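4. Préparer et régler votre jeu de tour Brirkari

Bienvenue dans la partie la plus amusante du guide ! Comptez 7 minutes la première fois, et beaucoup moins ensuite, promis.

1. Choisissez une table stable, à 60 cm au moins du bord d'une étagère ou d'une vitrine (la tour tombe toujours du côté qu'on n'a pas prévu !).
2. Posez le plateau Minuvholm, face antidérapante vers le bas, et tournez les quatre pieds jusqu'à ce que la bulle soit bien au centre.
3. Montez les étages en croisant le sens des blocs à chaque niveau.
4. Glissez l'équerre Sedgwick contre deux faces voisines et poussez doucement – une tour bien droite donne des parties bien plus longues, et quel suspense !
5. Retirez l'équerre vers le haut, sans la faire pivoter.

Remarque : par temps humide, les blocs glissent moins bien. Un coup de chiffon sec avant la partie et c'est reparti.

Attention : ne cirez jamais les blocs et ne les lavez pas à grande eau. Ne laissez pas les tout-petits jouer au pied d'une grande tour.

6. Pour la variante Rarnora, triez les blocs par couleur et relisez la section 5. C'est notre préférée le samedi soir !

Pièces de rechange : réf. 139, vendues à l'unité.

Voir aussi
Section 3 – Contenu de la boîte
Section 5 – La variante Rarnora
Section 6 – Entretien et rangement

© Brirkari – Nous contacter – Haut de page 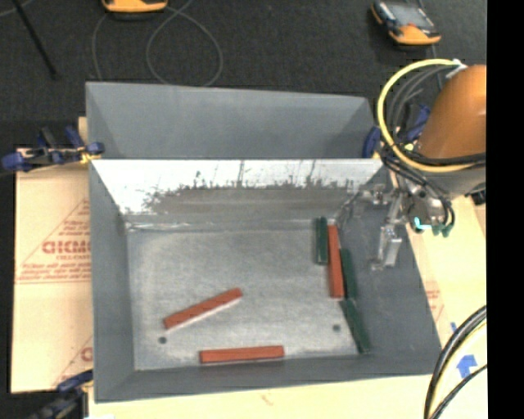 Photo : Brirkari

Blocs orange-rouge et vert foncé dans un bac gris.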